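Subject: Re: [kendville-lettings] Furnished room, top floor
From: Zarmeena Khokhar

Hello all,

I did the inventory of the top room on Sunday. Bed, curtains, floor and one white bin, which I'd leave for whoever moves in. The gingham bedspread needs straightening. Rent stays at 415.
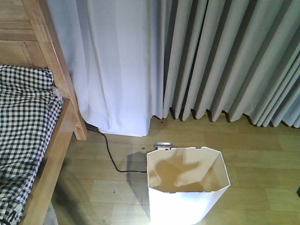 Memon wrote:
> Are both sets of curtains staying? The last tenant but one
> took hers with her and we had to buy again. Also, is the
> bed the one from Fornano or the older one?

Both sets are staying, the sheer and the grey pleated ones. They are on the list as items 2 and 14. The bed is the older one, pale wood with the arched headboard and the dark trim.

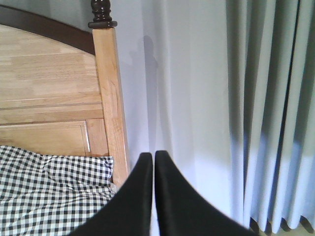
I tightened the bolts on the side rails while I was up there and put the spare Allen key in the hall drawer. The mattress is from last September and has a cover on it. Please don't swap it with the one downstairs again.

Next, the desk. Kaden asked whether it could go in the smaller room.
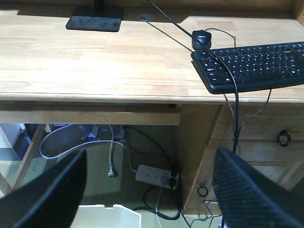
My view is that it should stay put. It took two of us to get it up the stairs and we scraped the wall doing it. If it does move, the leads hanging down over the front need sorting out first, and the stand base could do with a dust.

The deposit is 200. Viewings after 6 pm please.

Zarmeena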